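Forgate、双腕ロボットの卓上作業に関する実施基準「Borkisska」第2版を公開

ロボット運用支援のForgateは11月13日、多指ハンドを備えた双腕ロボットの卓上作業を対象とする実施基準「Borkisska」の第2版を公開した。初版で任意としていた作業領域の表示、把持の確認手順、中断時の記録の3項目を必須に改めた。 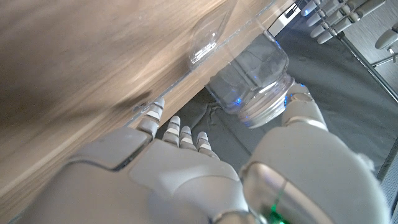
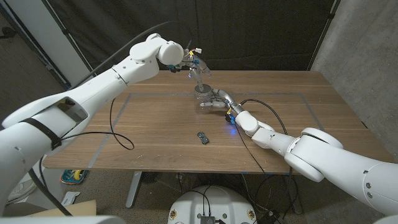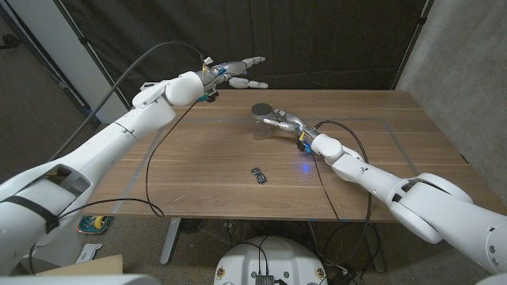
多指ハンドによる透明容器の取り扱い作業

対象は、机上に置いた小型の物品を左右の腕で把持、保持、移載する作業である。ふたの開閉のように片方の手で容器を押さえ、もう片方の手で操作する動作も含まれる。人と同じ空間で連続稼働する生産設備は対象外で、従来どおり各設備の安全要求に従う。

作業領域については、天板上にテープなどで境界を表示し、対象物の初期位置を境界の内側に定めることを求める。境界線は天板と識別できる色とし、光沢の強い材料は避ける。貼り直した場合は領域の寸法を測り直し、変更前の記録と区別できるよう版番号を付す。

透明な容器には独立した節が設けられた。ガラスや透明樹脂の容器は、背後の天板や指が透けて見えるため、頭部側のカメラだけでは輪郭の判定が安定しない場合がある。第2版は、頭部側と手首側の両方の映像を同一の時刻基準で保存し、把持の成否を双方で照合するよう定めた。一方の映像で接触位置が判別できないときは「判定保留」とし、成功に算入しない。

保持側の手についても記載が加わった。操作側の手が容器に触れている間、保持側の把持力は設定値で維持し、途中で変更した場合はその時刻を残す。容器の位置ずれを補正するために保持側の腕を動かすときは、操作側をいったん離してから行う。初版では順序の指定がなく、作業者の判断に委ねられていた。

配線に関しては、手首から机の縁を越えて床に至るケーブルの経路を開始前に点検表へ記入する。点検は左右の腕を可動範囲の両端まで低速で動かして行い、張力がかかる姿勢、指関節への接触、机上の物品への接触を個別に確認する。布製の幕を背景に用いる場合は、腕の最大到達位置との離隔も点検項目に含める。

改訂にあたっては、協力企業のTierneyがStasanoの試験室で試行を実施した。記録は687件で、このうち390件が透明容器を扱う作業だった。Forgateによると、初版の様式では中断の理由欄が自由記述となっており、再集計の際に分類をやり直す必要があった。第2版では理由を把持不良、干渉、通信、操作者判断、その他に区分し、区分ごとに添付すべき記録を指定している。

改訂作業を担当した同社のKevin Phelan氏は「成功率の数値だけを比較しても、判定方法が違えば意味をなさない。まず何を成功と数えるかを文書でそろえる必要があった」と述べた。作業速度や把持力の上限値は機種ごとの差が大きいとして、今回も一律の値を示していない。利用者が自機の値を定め、根拠とともに付属書Bの様式に記載する方式を継続する。

初版に基づく既存の記録は、そのまま保管してよい。ただし第2版準拠と表示するには、映像の時刻同期と中断区分の2点について追記が必要となる。片方の映像しか残っていない記録は追記の対象にならず、初版準拠の表示を維持する。

点検表の改訂様式は本文と同時に配布を始めた。移載作業の記入例を収めた補足資料は12月に公開する予定で、開閉作業の記入例もあわせて掲載する。様式に関する問い合わせはForgateの基準文書窓口で受け付ける。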